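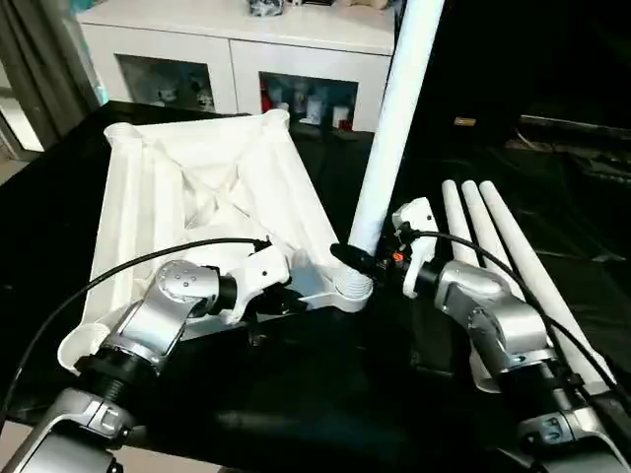 **工单 257:白色塑料凳,第四条腿拧不到底**
产品:Brarnden 四腿凳(白)
提交人:Jingyi Kang
受理:Selvaraj Sheikh,Ureck 售后
状态:处理中,已经“处理中”很久了

**问题描述(Jingyi Kang)**

凳面倒扣在桌上,四个角各有一个接口,腿是白色圆管,往里一拧就行。说明书写得很乐观,从开箱到坐下只用一幅图,图上还有个人在微笑。

我装到最后一条腿时笑不出来了。拧两圈就卡住,再使劲,整条腿歪向一边,像在听隔壁说话。退出来重拧,还是歪。换另一条腿到这个角上,照样歪,所以腿应该是清白的。

已经试过的办法:

- 用力拧。无效,手疼。
- 更用力拧。同上。
- 放着过一夜,指望它自己想通。它没有想通。
- 照说明书背面的“常见问题”查。常见问题只有一条,问的是凳子能不能放在户外。

**回复(Selvaraj Sheikh)**

收到。先请您不要再“更用力”了,塑料螺纹对这种态度很记仇。麻烦按顺序做几件事:

1. 把这条腿完全退出来,看接口的螺纹上有没有毛边或碎屑。有的话用干的旧牙刷刷掉,不要抹油。
2. 凳面倒扣,底下垫一层软的东西,免得刮花,也免得您拧腿时它满桌子转。
3. 腿竖直对准接口,先**反方向**转,到感觉“咯噔”落一下为止,再正着拧。前两圈只用手指。
4. 其余三条腿各退半圈。四条都带上以后,再轮流拧紧。
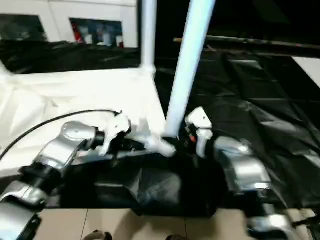

第四步常被跳过,因为它看上去像在倒退。可是先装的几条一旦拧死,凳面会被带得有一点扭,最后那个角就对不正了。我们 Nanayakkara 仓库的同事每次装样品都会忘,每次都怪模具。

做完请回个话,顺便告诉我您垫的是什么。系统里有这一栏,必填,我也不知道给谁看。

**跟进(Jingyi Kang)**

垫的是黑色塑料袋,家里最体面的那种。请填进必填栏。

第一步:刷出来一小卷白色塑料丝,像指甲屑。不知道是出厂时带的,还是我前一天夜里亲手车出来的。我倾向于前者,您可以倾向于后者。

第二步有副作用:塑料袋很滑,凳面是不刮了,但我一使劲,它连袋子一起往桌边走。后来把袋子揉皱了垫,好一些。

第三步找了半天没有“咯噔”。我对着这个接口侧耳听了 40 分钟,家里人以为我在开保险柜。
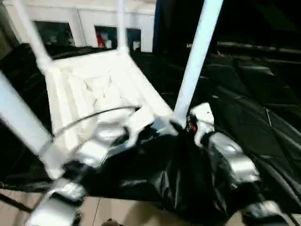
Selvaraj Sheikh 回复说,“咯噔”是用手感觉的,不是用耳朵听的,他会建议把这句话写进说明书,虽然上一次他建议改说明书,结果只是给那个微笑的人换了一件衣服。他另外补充:如果反转两圈以上还是没有落下去的感觉,多半是起头那一道螺纹压扁了,可以用指甲沿着纹路慢慢走一遍,摸到平的地方就停,别拿刀刮。真压扁了就换凳面,不用换腿,腿请留着。

**跟进(Jingyi Kang)**

用指甲走过了。起头的地方确实有一小段发平,长度比米粒还短,就这么点东西耽误了我整整一个周期的耐心。

不过把其余三条各退半圈以后,再反转,手上有感觉了!很轻,像瓶盖对上口。正着拧进去四圈,没歪。第五圈开始发紧,我想起您关于记仇的那句话,停手了。

现在的状况:

- 四条腿都在凳子上,这是它到家以来头一回。
- 翻过来放地上,有一个角稍微翘,垫一张对折的收据就平。收据是买这张凳子的那张,保修要用,所以不能一直垫着。
- 没人敢坐。
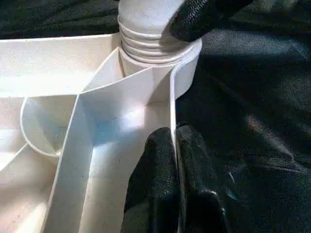

**处理结论(Selvaraj Sheikh)**

五圈没到底,标准是 6 圈,差的那一圈就是您那个翘角。能用,但不建议坐,更不建议站上去换灯泡。

已安排从 Dotunwood 发一块新凳面,只有凳面,没有腿。请把旧的四条拆下来换过去,拆的时候同样不要“更用力”。旧凳面不用寄回,运费比它贵。

收据请从凳子底下拿出来,拍一张给我,折痕没有关系。

工单保持打开,收到新凳面后再关。

**跟进(Jingyi Kang)**

收据已拍。凳子又翘了。等货。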